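Volinel opens linen reuse room in Cerkside

CERKSIDE, December – Volinel has opened a linen reuse room in Cerkside, where donated sheets, blankets and other household cloth are sorted, folded and passed on to local families at no charge.

The room took in 2,627 pieces in its first season. Of those, 1,394 have already gone out to homes in the area, and another 238 were set aside as cleaning rags. The rest are on the shelves.

"People hold on to old bedding for years and don't know where to take it," said Hussam Akl, who manages the room for Volinel. "We wanted a place with long opening hours and a simple drop-off. Bring it clean and leave it in the bin by the door."

Each piece is opened out and checked for holes and stains before it is folded. Large pieces are held by the corners and pulled straight so the edges line up. Folded goods are then tied by size and labeled for pickup.
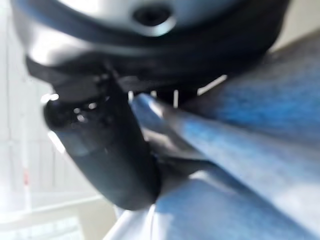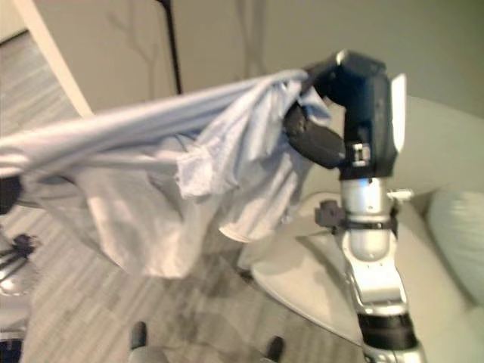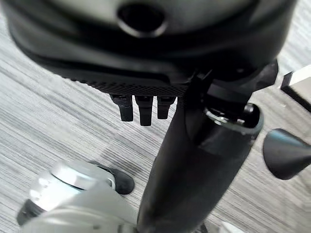
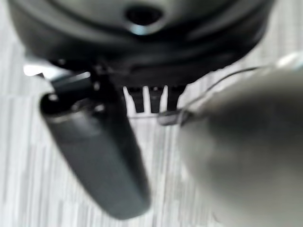 Cloth handling at Cerkside. The second picture shows a pale blue cloth pulled taut on the diagonal.

Shelving for the room was supplied by Tradari, a Cerkside shop fitter, which also put in the long folding table. There is space for around 1,000 more pieces, and Volinel is asking for twin and full sheets in particular – these run out first. Pillows and mattress pads cannot be accepted.

Drop-off is open from 9 a.m. to 6 p.m. Pickup starts at noon. Families do not need an appointment or a referral.

Contact: Hussam Akl, Volinel, Cerkside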